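Huden Opens Drop-In Desk Room in Cendwood

Posted in January by the Huden Press Office

CENDWOOD – Huden is delighted to announce that its new desk room on Amin Street is open to students, freelancers and anyone else who needs a good surface to work on. The room takes up 264 square feet on the ground floor and opens at 8 every morning.

Work on the room began last fall with a long list of requests from members. Most of them came down to the same thing: bigger, brighter tables that wipe clean. The new tops are white with a high-gloss finish, and the light from overhead shows up in them beautifully.

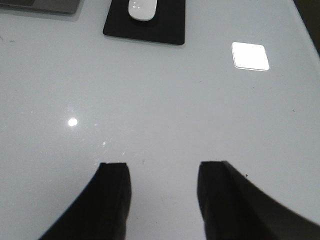 What members asked for

Huden sent a short survey to its mailing list last spring and got 614 replies. People wanted room to keep a laptop open and still have space for books and paper. They wanted to cut, glue, label and sketch at the same desk where they answer email. And plenty of them – parents especially – wanted to stop carrying a bag of supplies across town.

“I read every one of those replies, some of them twice,” said Győző Szűcs, who manages the room for Huden. “People wrote whole paragraphs about pencils! We had a wonderful time putting this together, and I can't wait to see what gets made at these desks.”

Small supplies are shared and free to use at the desk. Bright colors are a favorite with Szűcs, who says a lime-green tube with a white cap is very hard to lose next to a silver laptop, even on a busy afternoon with books piled up beside it.
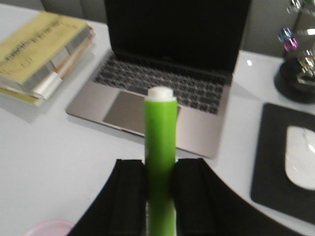 Supplies go back to the front shelf at the end of each visit, and the shelf is restocked every evening. Members are welcome to leave a note there if something has run out or if they'd like to see something new.

Passes and hours

A monthly pass costs $80, and 240 passes are available for the first season. Day visitors can walk in whenever there is a free seat. The room closes at 9 p.m.

A second room, in Jistberg, is planned for later in the year. Huden is taking suggestions for it now at the Cendwood front desk.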